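Plerkumier wooden stirrer, long handle: a review
Apr 18, 2022
Filed under: Kitchen, Hand tools

I don't trust wooden utensils that come with a leaflet. The Plerkumier stirrer comes with one, folded into eight, and it tells you about balance and about the "living character" of the handle before it gets round to telling you not to put the thing in the dishwasher. By then I was already in a bad mood, and I'd paid for it myself.

What you get is a stick with a wider piece of wood on the end. The label gives the length as 267 mm. Plerkumier calls it a stirrer and says it will also scrape, fold and serve. I have a drawer of wooden things that claim the same, and most of them will stir if you hold the other end.

I'll start with the handle, the part I expected to complain about. Fine grain runs the length of it, with darker streaks here and there, and the colour is a plain light brown. It hasn't been varnished to look like a violin. I had been using an Aranda spoon for years and the Aranda handle is smoother in the hand, almost slippery once there's butter on it. On this one I could keep a grip through a thick batch of porridge and didn't have to stop and wipe my fingers.
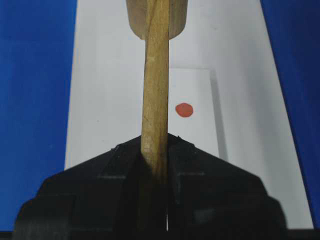

My doubts are all at the head. The leaflet makes a great fuss of the joint and says it "becomes stronger with use", a thing I have never known a joint to do. Mine arrived firm. I twisted it hard, first one way and then the other, and felt nothing give. But any place where a handle meets a wider bit of wood is a place where food can collect, and I'd want a brush on it after anything with egg.

In use, then. I made plum jam with 900 g of fruit, a béchamel, and more porridge than I wanted. The jam went well. The head is broad enough to move fruit around the pan, and the rounded end didn't scratch. With the béchamel I was less happy, as a rounded end leaves a line of sauce in the corner where the base meets the side, and I had to go round again with a cheap flat spatula from Brurier. If you mostly make sauces, buy the Brurier and keep the change. Serving with it is hopeless. Peas roll off. I don't know why they mention serving.

It did pick up a stain from the plums. Lemon and salt took some of it away. The leaflet says to oil it once a month with their own oil, sold separately of course, but I used the mineral oil I keep for the chopping board and left it overnight on a sheet of kitchen paper. The surface went a little rough after the first few washes. I went over it lightly with fine sandpaper and it hasn't come back so far, though I'd like to see what it's like at the end of May before I promise anything.

There is also an Ikari stirrer at a similar price. The one I handled in the shop had a thicker handle, too thick for me, and a tag with a story about a forest. I put it back.

So it's a decent stick. I'd pay half of what I paid and feel fine about it. The handle is good, the joint has behaved, the head suits jam and porridge and not much with a corner in it. Two and a half out of five, perhaps three if you never make white sauce. 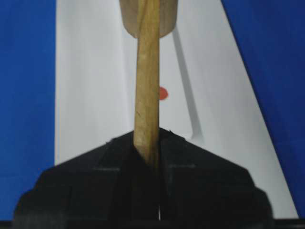
Friederike Reuter: Three is fair, but I think you're too hard on the rounded end. I use mine in a wok and in an old enamel pan with curved sides, and there it reaches everything. In a straight-sided saucepan I agree with you. My complaint is the length. In my big stockpot I end up with steam on my knuckles, and they don't seem to make a longer one. Did you try the oil in the end? I did, it smelled of furniture and I went back to what I had.

Reply from the author: No, and now I won't. Good point about the wok. I only have straight pans, so I'll leave the score as it is. For the stockpot I still use the Aranda, slippery or not.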